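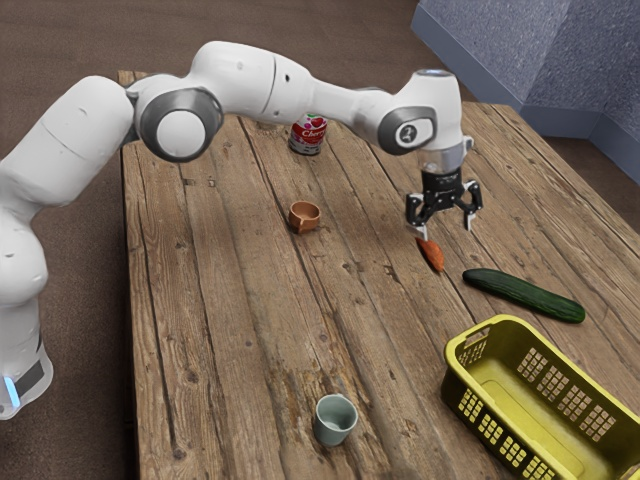

A weathered wooden table, well suited to an oil finish.

How to Bring Back an Old Wooden Table with Oil

I have a real soft spot for tired old tables (my family would say too soft, and they're the ones who have to squeeze past them in the garage), and August is my favorite time to work on one, when the evenings are long and you can leave the doors open. Set aside a Friday evening for the sanding and the weekend for the oil, and don't rush!

You'll need a soft brush, mild dish soap, sandpaper, lint-free rags and a can of table oil. I've used Umali for years, though Prerkex makes a nice one too if you like a slightly darker tone.

Start by brushing out the cracks and washing the top with soapy water. Use much less water than you think you need, wipe it down, and let it dry overnight.

Next, sand with the grain using 164 strokes of patience and a sheet of 200 grit. I'm kidding about the strokes, but it does feel that way by the far end! If the wood is very rough, begin with something coarser and work your way up. Leave a few of the old dents alone. I think they're the best part.

Wipe off every bit of dust, then pour a little oil onto a rag and rub it in, one board at a time. Wait 10 minutes and wipe away whatever hasn't soaked in. If you skip this you'll have a sticky table for a week, and I've been there more than once.

Give it a day, then put on a second coat the same way. Most tables are happy with 2 coats, but a really thirsty one may want another.

Lay the oily rags out flat outdoors to dry before you throw them away. Wadded up, they can heat up and catch fire.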